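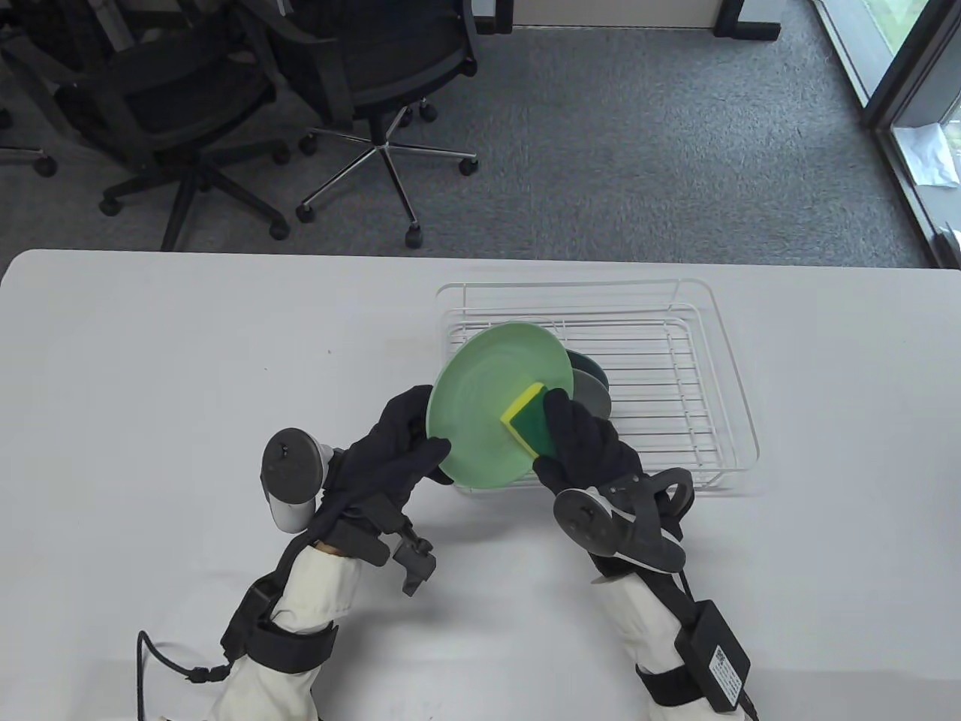
Rostyslav Moroz wrote to us that he had stopped dreading the trimming of demonstrations, and that he only wished Clanow had been on his desk when his first batch of two-handed recordings came in. We get a fair number of letters like his, and we love every one of them (do keep them coming, to the Nechyporuk support desk, any time of day).

Clanow is our software for turning hand-tracked demonstrations into training episodes for two-armed robots. It lines up the left and right wrist tracks with the head camera, fills short dropouts in tracking, and suggests where one step ends and the next begins. You stay in charge the whole way through – drag a boundary, split it, throw it out, and the original recording is never touched.

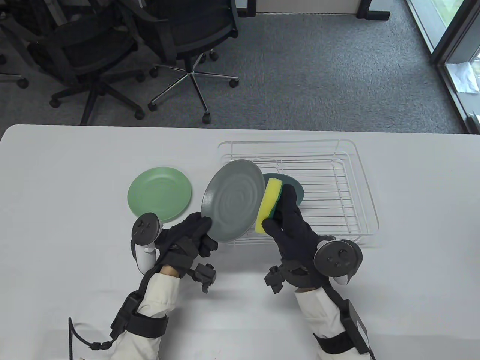
Step suggestions got the most work in this version, and we're really pleased with them! The older releases looked mostly at hand speed, so a pause could easily become a cut you didn't want. Now the planner looks at what each hand is doing and keeps a separate label for it. With the left hand holding a gray plate upright and the right hand pressing a sponge to it, you can mark "hold" on one track and "scrub" on the other, and tie the two together as a single step. Plates that neither hand is touching can carry their own tags too, so your policy has something to plan toward.

Each license covers 4 workstations and comes with 17 ready-made label sets for kitchen and tidying tasks, plus the Fikomov exporter. Imports run in the background, and the preview opens in nearly 10 seconds on our own office machines. The price is $577 per license, with updates included. Live training calls are held every Wednesday, and you're welcome to bring your own recordings along.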